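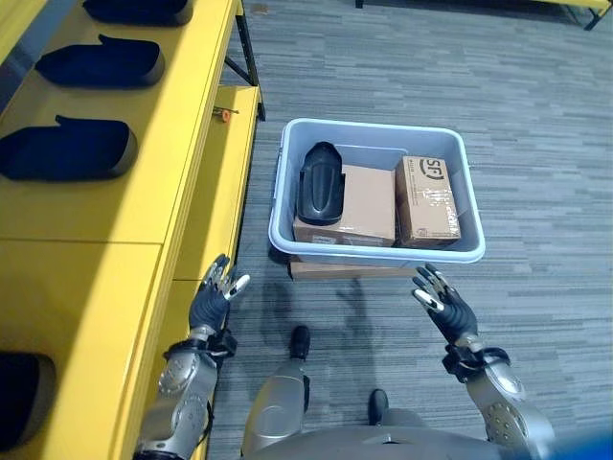
Yellow shelving, navy sole molds and a bin of parcels on the carpet.

Home | Visits | Workshops | Shoes | Contact

We use cookies to remember your preferences. Accept | Settings

I have wanted to see the Tosley sample room ever since Radoslava Doležal came back from her own visit with a notebook full of sketches, so when Ngan-ling Tsang wrote to say there was a place left on the 17 May 2023 tour, I said yes before I had even looked at the train times (two changes, as it happened, and a very good bun at the second).

Kwok-wai Chu met us at the door with tea and took us straight in. What strikes you first is the yellow, a big cheerful yellow that I would happily have in my own kitchen! The deep blue foam molds are shaped like the sole of a shoe, each with a little raised rim and a tab at the narrow end, and they rest in cutouts made to take them. I do love a thing that has its own place to go.

Down on the carpet was a pale blue-gray bin with a glossy black plastic shoe shape in it, next to two cardboard boxes, the taller one marked "SF" and done up in clear tape. I am always nosy about parcels and had to be steered along.

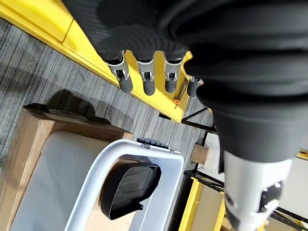
Kwok-wai told us the room has 259 shoe patterns on its books, going back to the years when Leung Street was all shoemakers, and he seemed to have a story for most of them. Jeanie Shearer asked about children's sizes and got a wonderfully long answer, which made us late for lunch, though the noodles were kept warm for us and I had seconds.

The next visit is in January, and Ngan-ling is keeping the list.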